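The keeper of the lending room at Plikis would like it known that she did not ask for the fondue sets.

"People assume I went looking for them," she says. "I have never in my life gone looking for a fondue set. They come to the door in bags."

Plikis lends household things to people in Kanness who need them for a weekend and have no wish to own them for the rest of their lives. Folding tables, cake stands, extension cords, a carpet cleaner with a waiting list. It operates out of 400 square feet on the ground floor of the old Skommont building, and according to the ledger it holds 1,632 items. She does the ledger herself, in pencil, and would rather not discuss the computer.

When she took over, the ledger and the shelves had stopped speaking to each other. Things were written down that had left years ago, and things sat on shelves that had never been written down at all. The previous system was arranged by donor.

"So if you wanted a punch bowl, you had to remember which family used to have a punch bowl," she says. "And whether they'd fallen out with the people on the next shelf, which was apparently a factor."

She rearranged it by occasion. Birthdays are by the door, painting and decorating against the back wall, houseguests in between. Funerals share a shelf with christenings, the requirements being the same urn and the same cups. Camping got its own corner and has been trying to expand ever since.

I asked whether sorting by occasion had any drawbacks.

"Ladders," she says. "What's the occasion for a ladder?"

The ladders live in the hallway, under an understanding with the building that she describes as delicate.

We talked on a Thursday, her closed day, when returns are checked and put away. It is the part of the job she likes best and she is quick at it, though she stopped twice to show me the wrong way to coil an extension cord. The wrong way is around your elbow. I have done it around my elbow since I was a child and kept this to myself.

Returns come back in three conditions, she says: clean, wiped, and "we thought you'd have a machine for that." The waffle irons are nearly always wiped. She keeps a drawer of old toothbrushes for the hinges and will not have it confused with the drawer of toothbrushes for the silver.

"There's a card in every box that says what should be in the box. People read the card, they see that the little fork is missing, and then they write on the card that the little fork is missing. They're very proud of that. I'd have liked the fork."

The boxes themselves were her one big expense. She bought 49 of them from Kpodo, a supplier of restaurant storage two towns over, after a winter of trying to make do with cartons. They are all the same size. She says this with real feeling. A box that is the same size as the next box can be put anywhere, by anybody, and the lids stop being a treasure hunt. The labels go on the short end, never on the lid, and the lettering is in capitals after an incident in which somebody borrowed "plates" and got "pleats."

What were the pleats?

"Curtain tape. He took it home and brought it back on Monday. He hadn't opened it, he said, he'd bought paper plates in the end."

The floor is her other cause. Nothing is allowed to sit on it overnight. She inherited a room with a path through the middle, one person wide, and every time a borrower came in, whoever was leaving had to back out. Clearing it took most of April. Some things went to the thrift store, some went to the dump, and 10 fondue sets went onto a table outside with a sign that said FREE. She went home for lunch, and by the time she got back there were 11.

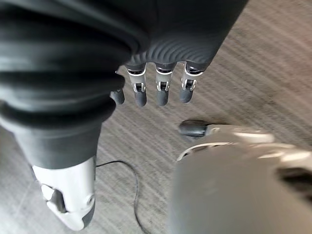 Closed day at Plikis, Kanness

She is strict about what comes in now. Donations are taken on the first opening day of the month, one bag per household, and the bag goes home again if she says so. She has turned down a bread maker to its owner's face. She has turned down the same bread maker from the owner's sister. Exercise equipment is refused on principle, and so is anything described as "only needing a part."

Does anyone take offense?

"Oh, everyone. They bring me the thing they feel bad about not using, and I'm supposed to feel bad about it for them. I tell them there's no room. Then they look at the floor, and the floor's clear, and I've got no argument left."

Late fees were tried for a season and dropped. They made people hide. Borrowers who were two days late became borrowers who were two months late and crossed the street. Now she just phones, at breakfast time, and asks how they're enjoying the carpet cleaner.

Before I left I asked what she would add, if she had another 400 square feet.

She thought about it while she checked a box of tablecloths against its card, found them all present, and put the lid on.

"A second carpet cleaner," she says. "And a door on the camping."

Plikis is open Tuesday and Saturday mornings. Enter from the courtyard side and mind the ladders.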